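工場の配線を銅線から光へ メディアコンバーター導入の経緯を聞く

Brilellの設備ネットワーク担当者に、構内回線の更新について話を聞いた。同社は8月、棟間の銅線区間を光ファイバーに切り替えた。

きっかけは通信の途切れだった。「溶接機が動く時間帯にリンクが落ちる。ケーブルを替えても直りませんでした」。最も長い区間は278メートルあり、途中に中継用のスイッチを挟んでいた。その盤が夏場に熱を持つことも悩みだったという。
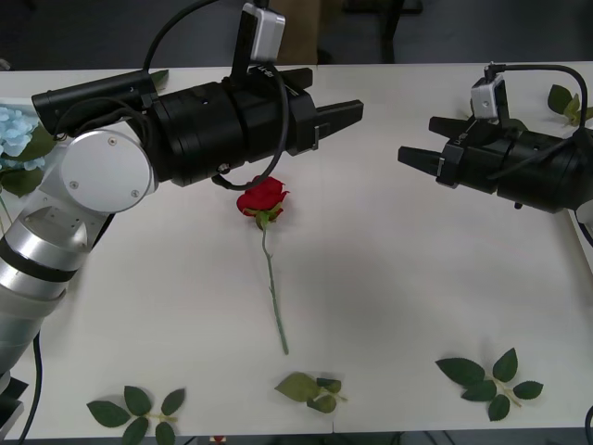
機種選びと設置

採用したのはOsonの管理機能付きコンバーターで、シャーシ1台に最大40枚のカードが入る。「単体の箱を並べる案もありましたが、電源の口が足りない。予備電源を二重にできる点で決めました」。光側はシングルモード、コネクターはLCにそろえた。既存の装置には速度固定のポートが残っており、1000メガに上げられない箇所は100メガのまま変換している。

手間取ったのはリンク断の通知設定だった。初期設定では、光側が切れても銅線側のリンクは上がったままになる。「監視画面では正常なのに通信できない。原因が分かるまで5日かかりました」。現在は片側が落ちると反対側も落とす設定を全カードに入れている。
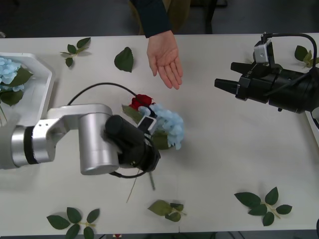
施工を受け持ったArnardóttirによると、同じ見落としはほかの現場でも多く、引き渡し前に光側のコードを一本ずつ抜いて通知を確かめるようにしているという。ファームウェアの版がカードごとに違うと設定項目の名前も変わるため、先に版をそろえたほうが早いとも話した。

次はHirnel棟の更新を予定している。「あちらは古いマルチモードの線が残っています。使えるかどうか、まず損失を測ってからです」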